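I've had the same conversation with four different people since the lockdown started, and it always begins with "my phone says it's full and I can't take any more photos". So I'm writing it all down in one place, and then I can just send people a link. (Hello, Yetunde. Yes, you were the first.)

What follows is how I clear out an Android phone without losing anything I care about. I did it last on my own phone, a Lorden that I've had since September and that came with 64GB of storage. The menus on yours may have slightly different names, but everything should be in more or less the same spot.

## Before you delete anything

Plug the phone in and get it on Wi-Fi. Then open **Settings > Storage** and have a look at the breakdown. Mine looked like this:

- Photos and videos: 27GB
- Apps: 14GB
- System: 11GB
- Audio: 2GB
- "Other": 5GB

Write yours down or take a screenshot. It's surprisingly satisfying to compare it at the end, and it also tells you where to spend your time. If apps are your biggest chunk, skip the photo section for now and come back to it.

Next, back up. I know, I know. But please do it. I copy everything to my laptop with a cable because our broadband upload is dreadful, and 27GB of photos would still be going up at Christmas. If yours is decent, use whichever cloud service you already have an account with.

For the cable method:

1. Connect the phone to the computer.
2. Pull down the notification shade and tap the one that mentions USB charging.
3. Change it to **File transfer**.
4. On the computer, open the phone like any other drive and find the folder called **DCIM**.
5. Copy (don't move!) the whole folder to somewhere sensible.

I say copy and not move because cables get knocked. Mine came out halfway through when the cat walked over the desk, and I only had to start again. When it's finished, open a few of the files on the computer, some old and some new, and check that they play properly.

One thing that catches people out is that DCIM doesn't hold everything. Screenshots often live in **Pictures**, and anything sent to you in a messaging app is usually in that app's own folder. Copy those too if you want them.

## The quick wins
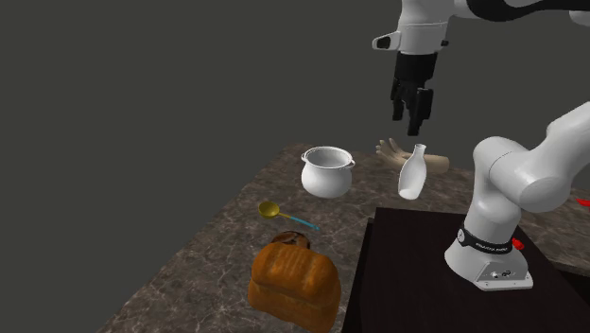 *Reading time: 5 minutes*

Start with the messaging apps. I had no idea how bad mine was until I looked. Bindu Kurup, who I used to share an office with, is in the same family-and-friends quiz group as me, and between us all we'd sent hundreds of videos back and forth, every one of them saved to my gallery automatically. Most messaging apps have a storage page tucked away in their settings that lists your chats by size. Open the biggest, sort by videos, and be ruthless.

While you're in there, turn off automatic downloads for video. You can still tap to watch anything you fancy, it just won't pile up behind your back.

Then the **Downloads** folder. Open the Files app (every phone has one, even if it's hidden in a folder with the calculator) and look in Downloads. Mine had the same train ticket in there eleven times, plus a PDF manual for a Biletti speaker I gave away ages ago. Select all, have a quick scan for anything important, delete.

Now do offline stuff. Podcasts, music, maps, films you downloaded for a flight. My podcast app was keeping every episode I'd ever finished! There's normally a setting called something like **Delete played episodes**, so switch that on and leave it on.

## Apps

Go to **Settings > Apps** and sort by size if your phone lets you. On the Lorden it's the three dots in the top corner. Some phones can also sort by when you last used them, and that's even better.

I have a simple rule: if I haven't opened it in 200 days, it goes. I can always install it again. The exceptions are banking apps and anything that makes login codes. **Do not remove an authenticator app** unless you've already moved your codes somewhere else, or you'll have a miserable afternoon on the phone to various helplines.

Some apps that came with the phone can't be uninstalled, only disabled. Disabling gets rid of the updates and gives you a little space back. I disabled a Belmonte fitness app and a game called Grurkusgate that I had never once opened, and that was nearly 2GB between them.

For the apps you're keeping, tap into the biggest ones and look for **Storage**. You'll see two buttons and they are very different:

- **Clear cache** gets rid of temporary files. It's safe, and the worst you'll notice is the app being a bit slow the next time you open it.
- **Clear data** (or "Clear storage") resets the app to how it was on day one. You'll be logged out, and anything kept only on the phone is gone.

Stick to the first one unless you're sure. My browser and my main social app gave me a good gigabyte each from clearing the cache alone. It does creep back up over time, so I wouldn't bother doing it every week.

## Photos, at last

I leave these till the end because it's the slow bit, and by now you might have enough room that you can stop.

Sort by videos first. A couple of minutes of 4K video takes up more room than a whole album of photos, and I found a nine-minute one of the inside of my coat pocket. Then look for bursts, where you held the button down and got twenty nearly identical shots. Keep the best one or two.

After that I go month by month, in front of the telly, and don't try to do it all in one evening. I had just over 2,000 pictures to get through and it took me most of a week.

Two warnings here:

- If your gallery syncs with a cloud service, deleting on the phone can delete from the cloud as well. Look for an option called **Free up space** or **Remove from device**, which takes away only the phone's copy.
- Deleted photos go in the bin and sit there, often for a month or two, and on many phones they still take up space. Empty the bin when you're certain.

Yetunde missed that second one and messaged me, quite cross, to say she'd deleted a whole holiday and gained nothing. Emptied the bin, sorted.

## What about a memory card?

If your phone has a slot, a card is a cheap fix for photos and music. Go into your camera settings and change the save location to **SD card**. I wouldn't put apps on one — they tend to run slower, and if the card dies the app goes with it. Buy it from a proper shop too, as there are plenty of fakes about that claim to be far bigger than they are.

Once you're done, restart the phone and open the storage page again. Mine went from 59GB used down to 31GB. If your "Other" figure is still huge after all this, leave me a comment with the make and model of your phone and I'll see if I can work out what's in there.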